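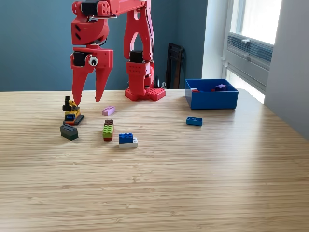 아루다재단, 타스컴 공동작업장 야간 개방 확대
7월부터 평일 이용시간 연장, 소규모 사업자 이용료 인하

재단법인 아루다(이사장 마팔다 고베이아)는 2026년 4월 9일 타스컴 공동작업장의 운영시간을 연장하고 이용료 체계를 개편하는 내용의 운영계획을 발표했다. 개편안은 오는 7월부터 적용된다.

타스컴 공동작업장은 별도의 작업공간을 갖추기 어려운 1인 사업자와 창업 준비자에게 작업대와 회의실, 보관함을 시간 단위로 제공하는 시설이다. 현재 108개 업체가 정기 이용자로 등록되어 있으며, 업종은 생활소품 제작, 의류 수선, 인쇄물 편집, 식품 포장 디자인 등이다.

재단은 우선 평일 마감시간을 현행 오후 7시에서 오후 10시로 늦춘다. 낮에 다른 직업에 종사하는 이용자들이 퇴근 후에 시설을 이용하기 어렵다는 의견을 꾸준히 제기해 온 데 따른 조치다. 토요일 운영시간은 종전과 같고, 일요일과 공휴일에는 휴관한다.

작업대 이용료는 시간당 2,000원으로 단일화된다. 지금까지는 작업대의 크기와 위치에 따라 요금이 달랐다. 사업자등록 후 3년이 지나지 않은 이용자는 이용료를 최대 80%까지 감면받을 수 있으며, 감면율은 전년도 매출 규모에 따라 정해진다. 보관함은 한 칸당 하루 500원에 이용할 수 있다. 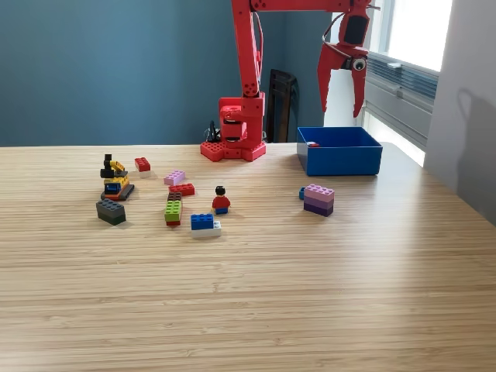 밝은색 목재 상판 위의 붉은색 로봇 팔과 파란색 통.

예약 방식도 바뀐다. 전화와 방문으로 받던 예약은 무덱스(Mudex)가 구축한 온라인 창구로 통합되며, 이용자는 희망일 2주 전부터 시간대별 잔여 작업대를 확인하고 신청할 수 있다. 온라인 이용이 어려운 신청자를 위한 전화 접수는 연말까지 병행한다. 예약 취소는 이용 전날 오후 6시까지 가능하고, 이후 취소 시에는 해당 시간 이용료의 절반이 부과된다.

시설 관리는 그라르코프(Grarkov)가 맡는다. 그라르코프는 연장 운영시간에 안전관리 인력을 배치하고 조명과 환기설비를 정기 점검할 예정이다. 소음이 발생하는 작업은 오후 8시 이후 제한된다.

마팔다 고베이아 이사장은 “작업장을 필요로 하는 시간은 업종과 생활 여건에 따라 다르다”며 “이번 개편으로 이용자들이 각자의 일정에 맞추어 사업을 준비할 수 있기를 기대한다”고 말했다.

베르나르두 모라이스 운영본부장은 “연장 시간대의 이용 현황을 분기별로 검토해 작업대 배정 기준에 반영하겠다”고 밝혔다.

기존 정기 이용자는 별도 신청 없이 변경된 요금을 적용받는다. 감면 대상자는 6월 말까지 사업자등록증 사본과 매출 증빙서류를 재단 운영본부에 제출해야 한다. 신규 이용 신청서는 공동작업장 안내창구에서 받을 수 있다.

문의: 재단법인 아루다 운영본부 홍보담당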